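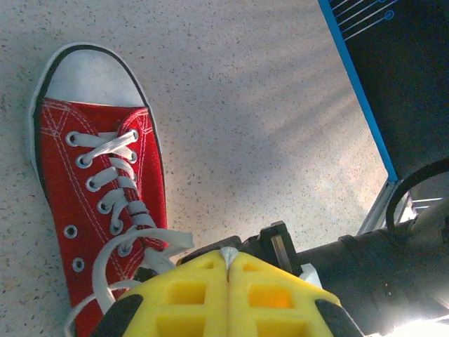 Babak Hashemi wrote under my last post that shoes are a bad choice for a first two-arm task, and that I should go back to blocks until the arms stop surprising me. He has a point. Blocks don't bend, and they look the same from most directions. A canvas sneaker gives under the fingers, and the laces go wherever they want.

I'm sticking with shoes anyway. The whole reason I built this cell in a corner of the shared workshop was to work on things that are soft in some places and stiff in others. A sneaker has a rubber toe, a cloth upper and loose string, all in one object I can buy for the price of lunch at a thrift store.

Where the build stands

The arms are mounted on the aluminum rail at the front, one on each side, with their electronics ahead of them. I moved both base plates last month. They used to sit too close together and the elbows would touch when both arms went for the center. I lost a couple of evenings to that before I gave in and got the wrenches out.

The side and back walls have printed panels on them, blue with a circuit pattern. Azadeh Zamani had them left over from a Cladedov trade show stand and they were close to the right size. I would have picked something plainer. The bright areas reflect the overhead lights, and by four in the afternoon there are also bands of light across the work surface that shift as I go. For now I run in the evening when I can.

Total spent on rail, brackets and fasteners is $148. I'm leaving the arms out of that number, and I'm not ready to add them in.

Fingers

The yellow finger pads are the third kind I've tried. The first were smooth and hard, and the canvas slid right out of them. The second were fine on canvas but peeled off at the corners. The current ones have a grid of pockets in the face, so they give a little when they close, and black edge pieces on the outside corners.

They pick up lint. I wipe them down before a session and there is still usually something stuck in the seam. I also found that a lace can slip under a pad while the arm is lowering. If the gripper closes on the wrong bit of string, the whole shoe comes with it, and then the recording is no use for anything except a list of mistakes.

Marina Manolakis suggested pulling the laces out completely for the first round. I tried that for one evening. The tongue flopped around and made things worse, so the laces went back in, untied.

Cables

I rerouted the purple cables along the arms so they follow the forearms and go around the elbows. They need more slack than I expected. Too short and they tug at the wrist when it rolls. Too long and the loop drops in front of a camera. I ended up adding 8 inches to each one, and I still check them every time I move something.

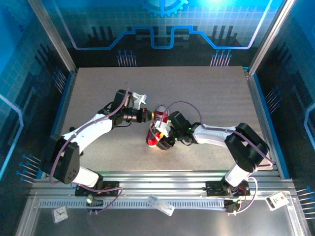
What the recordings look like so far

I have 1,343 recordings saved in the project folder, which I named Vidura for no good reason. A lot of the early ones are going to be thrown out. The base plates were in the old position then, and mixing the two setups seems like asking for trouble.

The hard part is getting both arms to work near the same pair without one blocking the other. When the shoes are close together, the right gripper tends to cover whatever the left one is going for. I can see around it from the wrist view some of the time. Starting with the shoes farther apart helps, but then it's a different task.

Left to do

Put something matte over the back panel. Tie down the slack at both bases. Clear the odds and ends off the front rail area before I start, which I keep forgetting. Order another set of pads before these wear through.

Forough Heydari asked for the bracket drawings. I'll post them in December, once I've fixed the hole spacing on the left one.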